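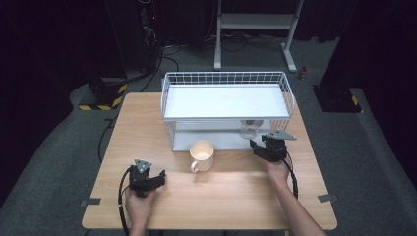 卓上の棚とマグカップを前に、左右のハンドグリッパーを手で持って行う作業

両手の動きをひと続きの計画に　アイヒホルン、動作編集ソフト「ロタード」の新版を公開

2023年2月28日

ポーカステッドのソフトウェア会社アイヒホルン(Eichhorn)が、人の手で記録した動作をロボットの両腕の動作計画に直すソフト「ロタード(Rotard)」の新しい版を公開しました。昨年11月に試用版が出てから、使っている方々の声を聞きながら手直しを重ねてきたもので、今回の目玉は、左右の手の記録をひとつの時間軸の上で扱えるようになったことと、透明な食器の位置の推定がかなり粘り強くなったことです。どちらも以前から要望の多かったところで、待っていた方も多いのではないでしょうか。

ロタードは、ハンドグリッパーを持って人が実演した動きを読み込み、グリッパーの軌跡と開閉、頭の位置から撮った映像をそろえて、腕の長さも関節の数も違うロボットで再生できる形に書き換えるための道具です。名前だけ聞くと大がかりなものに思えますが、実際の画面はずいぶん素朴で、上に映像、下に左右の軌跡を示す帯が並び、その間に「つかむ」「運ぶ」「離す」といった区切りの印が付いているだけです。動画編集をしたことのある方なら、説明書を開かなくてもだいたいの見当は付くと思います。

開発をまとめているベルント・ヴンダーリッヒさんに話を聞くと、いちばん時間がかかったのは派手な機能のほうではなく、左右の時刻合わせだったそうです。

「片手の作業だけなら、多少ずれていても案外うまくいってしまうんです。記録の頭が少し遅れていても、コップをつかんで置くところまでは何とかなる。ところが左手で棚を押さえておいて、右手で奥のものを取るとなると、押さえるのがほんの少し遅れただけで棚ごと動いてしまいます。そういう失敗を見せてもらうたびに、これは腕の制御の問題だろう、いや手先の摩擦の問題だろうと皆であれこれ言うわけですが、ログをたどっていくと、なんのことはない、左右の記録の時計が合っていなかった。そんなことを何度も繰り返しました」

旧版では、左右の記録はそれぞれ別のファイルとして読み込まれ、使う人が自分で開始位置を合わせる必要がありました。新版では、読み込みの時点で両方の時計のずれを見積もり、映像とも突き合わせて、ひとつの帯の上に並べてくれます。自動の見積もりに自信がないときは黄色い印が出るので、そこだけ人が見て、つまみを左右に動かして直します。直した結果はそのまま元の記録に添えて保存され、元のデータは書き換えられません。あとから別の担当者が開いても、どこを誰がどれだけ動かしたかをたどれるようになっています。

計画の部分も作り直されました。これまでは実演の軌跡をできるだけ忠実になぞる方式で、人の手首なら無理なく曲がる角度でも、ロボットの腕では関節の限界に当たって止まってしまうことがよくありました。新版では、区切りごとに「ここは忠実に」「ここは着けばよい」という緩さの度合いを付けられます。たとえばマグカップの取っ手に指先を差し入れるところは忠実に、持ち上げてから棚の上まで運ぶ途中は、ぶつかりさえしなければ道筋は任せる、といった具合です。度合いは初期値が自動で入りますが、帯の上を右クリックすればいつでも変えられますし、変えるとすぐ下に、両腕の関節がどれくらい余裕を残しているかが色で表示されます。

棚のように、段の間に手を入れる作業では、左右の腕どうしの干渉も悩みの種でした。片方ずつ計画を立てると、それぞれは正しいのに、合わせるとひじがぶつかる。新版は、両腕をまとめて一度に計算します。そのぶん計算は重くなっており、手元の機械によっては少し待たされるかもしれません。ヴンダーリッヒさんは「お茶を入れに行くほどではないが、のびをするくらいの時間はある」と笑っていましたが、短い区間だけを選んで計算し直すこともできるので、細かい調整をしている間はそちらを使うのがよさそうです。

もうひとつの目玉である透明な食器の扱いは、ポーカステッドに作業場を構えるスカットン(Skutton)との共同の仕事です。スカットンは食器や小物の片付けを題材に動作の記録を続けていて、今回の評価のために925件の実演を提供しました。棚に並べる、棚から出す、棚の中で置き直すといった、家の台所なら誰でも毎日しているような動きばかりですが、これがソフトにとってはなかなか手ごわい相手です。

スカットンで記録の作業を取り仕切るブレンダン・ニー・ホネルさん(Brendan Ní Chonaill)は、こう話してくれました。

「白いワイヤーの棚に透明なコップを入れると、画像のほうから見れば、細い線の向こうに輪郭のはっきりしないものがあるだけなんです。人間は、さっきそこに置いたのを覚えているから迷わない。ソフトにも同じように覚えていてもらえばいいじゃないか、というのが最初の会話でした。言うのは簡単で、やるのはベルントさんたちなんですけれどね(笑)」

その「覚えておく」仕組みが、新版に入った追跡機能です。コップがはっきり見えている場面で位置を決め、棚の陰に入って見えにくくなったら、最後にグリッパーが開いた位置と前後の映像から、いまあるはずの場所を推定し続けます。見えないものをどこまでも信じ込むと困ったことになりますから、時間がたつにつれて推定の幅を広げ、広がりすぎたら計画の側に「近づく前に見直すように」と知らせます。グリッパーを棚の手前でいったん止め、見る角度を変えてから手を入れる、という動きが自動で挟まるのはこのためです。

ただし、万能というわけではありません。公開に添えられた説明書には、うまくいかない例もきちんと載っています。透明なコップを二つ重ねて置いた場合、追跡はひとつの背の高いコップと取り違えることがあります。水の入ったコップもまだ対象外です。また、実演の途中で第三者が物を動かすと、推定は元の位置に残ったままになりがちで、その場合は画面で印を付け直す必要があります。こうした例がはじめの章に並んでいるのはちょっと珍しい作りですが、読む側としてはありがたいことだと思います。

使い勝手の面では、記録の点検画面も新しくなりました。スカットンの作業場では、実演をした人とは別の人が記録を見て、使えるかどうかを判断します。これまでは映像を最初から最後まで流して見るしかなかったのですが、新版では、開閉の瞬間、急な速度の変化、左右の手が近づいたところだけを拾って見せてくれます。点検を受け持つ4人の班からは、長い記録の途中で集中が切れることが減ったという感想が寄せられたそうです。細かいことですが、左手と右手の帯の色が見分けにくいという声も上がっていて、色の組み合わせを自分で選べる設定が公開の直前に加わりました。

制御の側へ渡す出力も整理されています。旧版では、関節角度の列をそのまま書き出すだけでしたが、新版では、グリッパーの目標位置、許される誤差、区切りの意味を一緒に書き出せます。受け取った制御ソフトは、目標から外れたときに、続けてよいのか、止まるべきなのかを自分で判断する材料を得られるわけです。従来の形式もこれまでどおり選べますので、すでに動いている仕組みを慌てて直す必要はありません。なお、旧版で保存した作業ファイルは新版でそのまま開けますが、新版で保存し直したものを旧版に戻すことはできません。移行の前に控えを取っておくことを、くれぐれもお勧めします。

公開に合わせて、アイヒホルンの事務所では導入のための講習会も開かれます。期間は2日間で、初日は記録の読み込みと時刻合わせ、翌日は緩さの度合いの付け方と、両腕の計画の確認を扱います。練習用の記録はスカットンが用意したもので、棚とマグカップ、ガラスのコップを使ったごく短い実演が中心です。プログラムを書いた経験がなくても初日の内容には付いていけるように組んであるとのことですし、手元に困っている記録があれば持ち込んでもかまわないそうです。ヴンダーリッヒさんは「うまくいかなかった記録ほど歓迎します。できれば、どうしてもうまくいかなくて腹が立ったやつを」と話していました。

次の更新で何を手がけるのかも尋ねてみました。開発側では、実演の最中に左右の時刻ずれを知らせる機能を準備しているそうです。記録し終わってから気づくのと、その場で気づくのとでは手間がまるで違いますから、これは現場の方にはうれしい話でしょう。ニー・ホネルさんのほうは、布巾やふきんかけのような柔らかいものも早く扱いたいとのことで、すでに何通りかのたたみ方を試しているそうですが、ヴンダーリッヒさんはその話になると少し困った顔をして、まずは重ねたコップのほうから、と返していました。

ロタードの新版は、試用版を登録済みの方であれば、管理画面の更新の欄から入手できます。講習会の申し込みも同じ画面で受け付けています。席に限りがあるため、同じ職場から参加できるのは2名までとなっています。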